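VESTGATE LAUNDRY FIRM LERNLEY REPORTS MODEST PROGRESS ON TOWELS

Folding machines stay in trial until spring, company says

VESTGATE, 16th September

Lernley, which has washed and folded other people's linen since 1878, today released the results of its August trial of household chore machines. The machines have not taken over. Shirts remain undefeated.

The trial, run with automation firm Laur, set 2 machines to work on 6 chores, from pairing socks to wiping down a counter. They managed 2 to the standard Lernley expects of a new hire in the first week: folding hand towels and stacking them. Fitted sheets were attempted. The company has no further comment on fitted sheets.

Laur's software, called Vatar, learns from people doing the same job with a hand-held gripper at ordinary tables in ordinary rooms. Progress is steady, in the way that a glacier is steady. A towel that lands flat is usually folded. A towel that lands in a heap is studied for a while, and sometimes for the rest of the shift.

Lernley will keep its folding staff at present numbers and has asked them to stop timing the machines out loud. 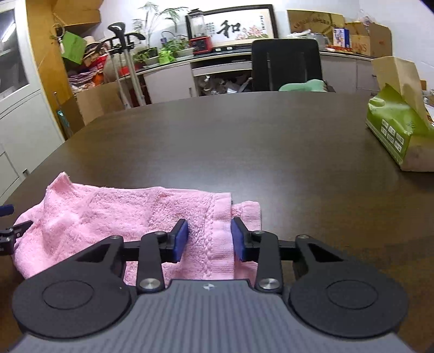

Laur takes a sunnier view, saying that a home machine able to handle a full basket is closer than the trial suggests, and that cloth is simply the hardest thing in the house to teach. It would rather be judged on next year's towels.

A second trial opens at the Vestgate plant this winter. It will include pillowcases. Customers who prefer their laundry done by people need take no action.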